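Tranileo Craft Skills Program – Progress Report

Enrollment stands at 43 learners, and 30 have finished the beadwork and knotting unit. Greer Dunbar now leads both evening groups.

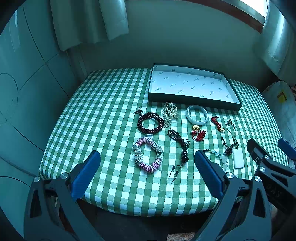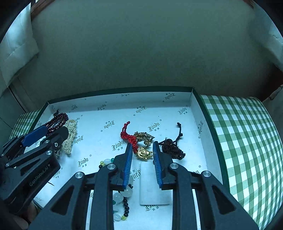 Spending on materials remains within the approved budget – the rent increase at Kurnard has been met from reserves. We request that the second payment be released before December, when the lease is due for renewal.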